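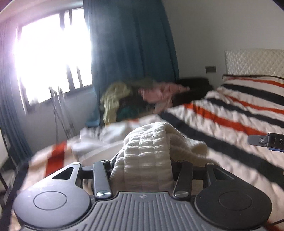
Wununbridge Equipment Notice, 1 April 2020. The Pronerex hand-held gripper has completed its scheduled service and is cleared for use on bedding tasks. This thread sets out how the unit is to be kept. It replaces the August guidance.

The unit has two black fingers joined to the body by four linkage arms. Before each session, the operator checks every screw on the arms with the hand driver supplied. Power tools are not permitted on the arms at any time.

A screw that turns under light pressure is to be removed, cleaned and refitted with a fresh drop of thread lock. The unit then rests for 20 minutes before it is closed on anything.

Quilted covers present a particular difficulty. The fabric bunches into pleats between the fingers and can spill forward over the crossbar. Operators are asked to open the fingers fully and lift the fabric clear by hand. Pulling the unit backward out of a gathered cover has bent one finger this year.

Lint collects at the finger joints. It is to be removed with a dry, soft brush at the end of each session. Compressed air drives it further in and should not be used.

Finger travel is checked against the Cortés gauge block every 172 cycles. If the fingers fail to meet the block evenly, the unit is withdrawn and tagged. Operators should not attempt to straighten a finger themselves.

The linkage pins are replaced as a set at 2000 cycles, whatever their condition. Pins from different sets must not be mixed. Replacement sets are held at the Stolemow store and are issued against the unit's service card.

Cables are to be run along the side of the bed away from the operator and kept out from under the duvet. A cable trapped beneath a cover has twice pulled a connector loose during a fold.

Following the present service, the unit was opened and closed on a folded blanket and on a single sheet. Both were held without slipping. The readings have been entered on the service card.

Questions on this notice may be sent to the Wununbridge equipment desk. Please quote the cycle count shown on the card. The next service falls due in August.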